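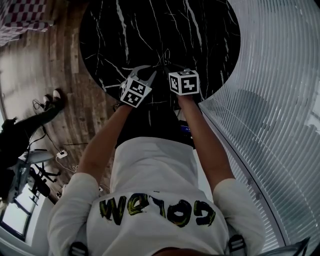 Omolara Okoro

How to Decide Whether a Chore Is Ready for a Machine

Claims about household robots are usually made at the level of the whole chore: it can clear a table, it can fold laundry. For planning purposes this is too coarse. The procedure below breaks a chore into steps, has a person do each step through a pair of hand-held grippers, and grades the result. It takes an afternoon and no robot. We use it at Stoltville for household and light shop-floor work.

What you need

Two hand-held grippers with tracking markers, charged or on wired power. A table you can walk all the way around. The real objects from the chore, including the worn and dirty ones. A timer, a notebook and one person who has done the chore by hand many times.

Step 1. Write the chore as contacts

List every moment at which something touches something else. "Wipe the table" becomes: pick up cloth, fold cloth, press cloth to surface, drag, lift at the edge, turn cloth over. Our list for clearing and wiping a table after a meal came to 23 contacts. If your list has fewer than six, you have probably merged some.

Step 2. Do it by hand once

Time each contact. Note where the operator uses a fingertip, the side of the hand or the forearm. A two-jaw gripper has none of these, and such contacts should be flagged before you go further.

Step 3. Do it through the grippers

Same objects, same table. Start with both jaws over the near edge and return there after every contact, so that the recordings can be cut cleanly later. Keep the marker faces clear of sleeves. Allow 7 attempts per contact and log each as done, done with help, or failed. Dropping the object and picking it up again counts as failed.

Polished dark tabletops need a separate run. Reflections can confuse a depth sensor, and a thin object lying flat is difficult to grip on any smooth surface. Afiq Setiawan's fix is to slide it to the edge and take it from there. This adds a contact, and the list should be updated to show it.

Step 4. Grade the contacts

Grade A: all attempts done. Grade B: at least one failure or assist, and the operator can say what went wrong. Grade C: failures the operator can't account for.

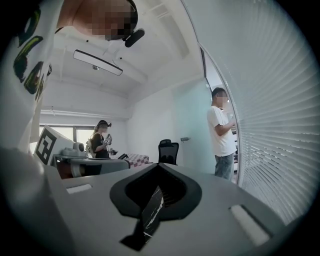 Grade C contacts decide the outcome. If a person with full vision and years of practice can't explain why the cup slipped, a policy trained on those recordings is unlikely to do better. One C in the list means the chore as a whole is not ready. It may still be possible to hand over a part of it.

Have a second operator repeat the C contacts before you accept the grade. Hsin-yi Kuo cleared two of ours on her first try by closing the jaws more slowly.

Step 5. Compare times

Divide gripper time by hand time. Anything over 6 is too slow for paid shop-floor work in our experience. At home the limit is looser, and a machine that needs 39 minutes to clear a table may be acceptable if no one is waiting for the table.

Results so far

Sorting rigid parts into bins: ready. Wiping a flat surface: ready if the cloth is already in the gripper. Clearing dishes: partly ready, with stacked bowls at grade C. Folding shirts: not ready. We plan to repeat the shirt test in June with softer jaw pads.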